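Countertop compost bins: how to sign up

From Sunday, September 12, 2021, Fenenano households can borrow a small lidded bin for the kitchen worktop. The Scanlon building took part in the spring trial, and the rest of the estate is now being asked to join in.

We have 100 bins to lend. Each flat gets one, along with a roll of 10 liners. Vegetable peelings, tea leaves, coffee grounds and eggshells can all go in. Please keep out meat, fish, cooked food and anything with a sticker on it. When the bin is full, carry it down to the green hatch by the bike store and empty it there. Most flats in the trial did this about twice a week.

Riet Van Acker looks after the list. Put your name and flat number on a slip and leave it in the Nitis office letterbox, or ring extension 3251 on weekday mornings. Bins are handed out in the order the slips come in.

Guido Orlandini will show new users how to fit the liner before they take a bin home. It takes a couple of minutes. Wash the bin with warm water and a little washing-up liquid, and dry it before putting the next liner in.

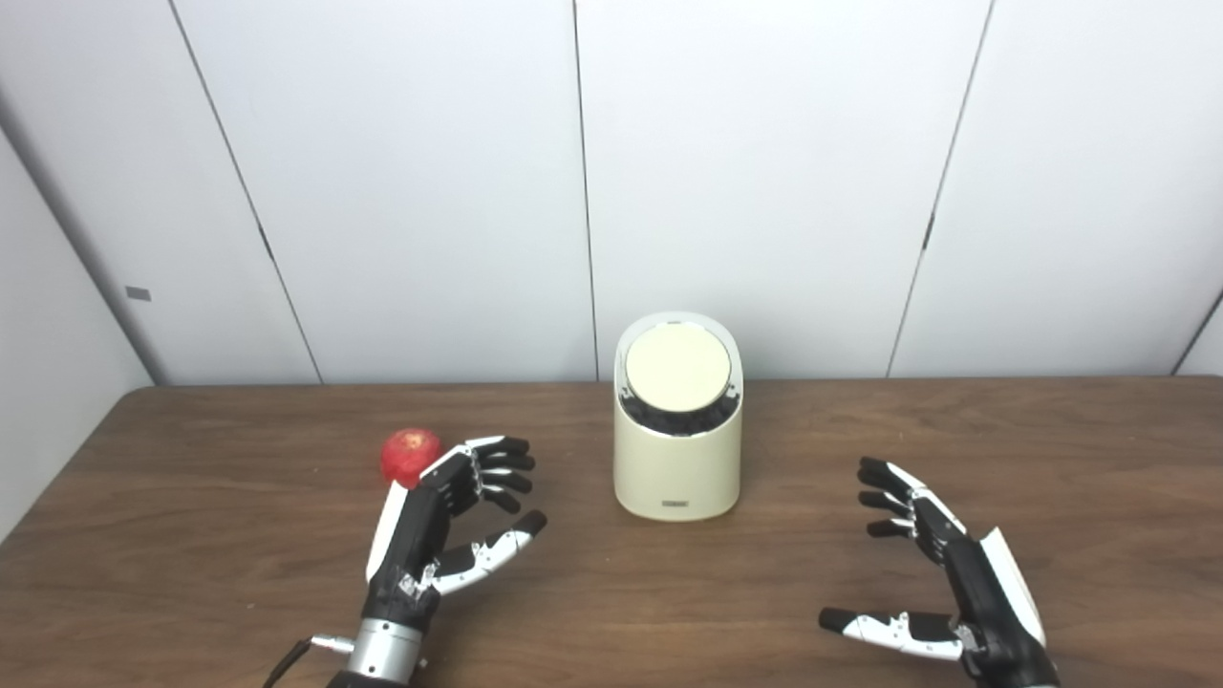
A cream bin with a pale round lid, on a wooden table.

If you move out, bring the bin and lid back to the office, clean. Replacement liners are kept there too, on the shelf by the door.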